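Maltport Museum Touring Display: Set-up Guide for Host Venues
Section 4: Hanging order, labels and the propaganda case
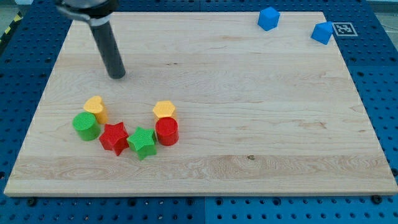 Fig. 4. Pale wooden board on a blue perforated table.

Read this section before you unpack anything. Most venues say they have read it. Our condition reports suggest otherwise.

The display is called "Who Paid for the Poster?" and deals with printed persuasion in Estero and the neighbouring ports between the wars. It arrives in crates with the text panels, the facsimile posters, the Muriithi handbills (originals) and one sound post. You will be tempted to rearrange it. Past hosts have put the brightest posters by the door to pull people in, and we doubt it pulled in anyone who wasn't coming already. It did mean that visitors met the slogans with no idea who had printed them.

4.1 Before you start

1. Check the crate list against the loan agreement, not against the delivery note. The delivery note is typed by the carrier and has been wrong before.
2. Leave the crates closed overnight in the room where the display will stand.
3. Measure the walls again, even if you sent us a floor plan. The last plan we were sent left out a radiator.
4. Decide who signs for the handbills. One name, written clearly.

Note: The carrier will offer to unpack for you. This is not part of what we pay them for and they are not insured to do it.

4.2 Hanging the text panels

1. Start with the panel headed "Printers and paymasters". It goes first on the visitor's left.
2. Follow the numbers on the backs of the panels. The letters beside them are left over from an earlier version and mean nothing.
3. Leave 90 cm between each text panel and the poster it refers to. If your room can't manage that, drop a poster. Do not drop a text panel.
4. Hang the facsimiles last. They are reproductions, and the labels say so. Please don't remove that line because it "spoils the effect", as one venue put it.

Caution: Adhesive strips sold as removable are removable from some walls. Test them somewhere dull first.

4.3 The handbill case

The case holds 23 handbills and is the only part of the display that can't be replaced. Two people are needed throughout.

1. Put the case on a level floor, away from windows and heating. "The sun never reaches that corner" is something we hear a lot in January.
2. Lock the castors before lifting the lid.
3. Lay the handbills out in the order shown on the tray card. Wear clean, dry hands or close-fitting gloves; loose cotton gloves snag on the torn edges.
4. Close the lid, lock it, and take the key out of the room.
5. Set the case lamp to its lowest setting and leave it there. If visitors complain that it is dim, they are right, and it stays dim.

Note: Handbill 9 has a pencil figure on the back, 700, long described as the print run. Wycliffe Kimaro, who wrote the catalogue, isn't convinced, and neither are we. It could as easily be a price or a street number. The label gives both views. Guides should do the same and not offer the number as fact, however well it goes down with school parties.

4.4 The sound post

The sound post plays a read-aloud version of three radio talks. No recordings of the originals are known.

1. Plug the post directly into the wall. It trips on extension leads.
2. Press and hold the grey button until the light stops blinking.
3. Choose the volume with the room empty, then turn it down once more.
4. Check that the card reading "Voiced by an actor" is fixed at eye level. Without it people assume they are hearing the real broadcaster, and some of them will write to the local paper about it.

Caution: The post is labelled VADER on its underside. This is the maker's model name. Please stop peeling it off, as we need it for repairs.

4.5 Visitor comment cards

We supply these because the funding terms ask for them. Whether they tell anyone much is another matter, as the people who fill in cards are the people who like filling in cards. Put them out, keep the pencils sharp, and return all of them, including the rude ones.

Do not quote the cards in your own publicity as proof that the display has changed minds. It may have done. A card filled in on the way to the café can't show it.

Questions about hanging order go to Eulalia Salinas at the touring desk. Have the panel number ready when you ring. For damage of any kind, stop work, leave the item where it is and go to Section 7.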